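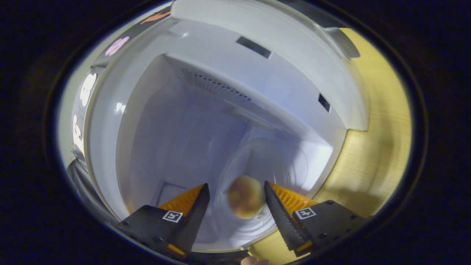

4. Setting up statement alerts

Sornura Wire collects press statements from international bodies, foreign ministries and peacekeeping missions. Alerts are off until you turn them on. You need a desk account; reader accounts can search but cannot save alerts.

1. Sign in and open Alerts from the left menu.
2. Click New alert and type a name of up to 100 characters.
3. Under Sources, tick the bodies you want to follow. The full list has 680 entries, so use the filter box.
4. Under Type, choose Condemnation, Sanctions, Ceasefire, Appointment or All.
5. Pick a language. If a statement has not been translated, the alert goes out in the original.
6. Click Save. A green dot appears next to the alert name.

Note: Draft resolutions are not treated as statements. To follow drafts, see section 7.

Note: If your desk uses the Jorkier plug-in, alerts also show up in the newsroom chat. Delivery there can lag by up to 4 minutes.

Caution: Embargoed statements carry a red bar. Do not forward them before the release time shown - the time is always New York time, whatever your own settings say.

Caution: Deleting an alert also deletes its history. Export the history first if you need it.

To pause an alert, click the green dot. It turns gray, and the alert stays in your list until you click it again.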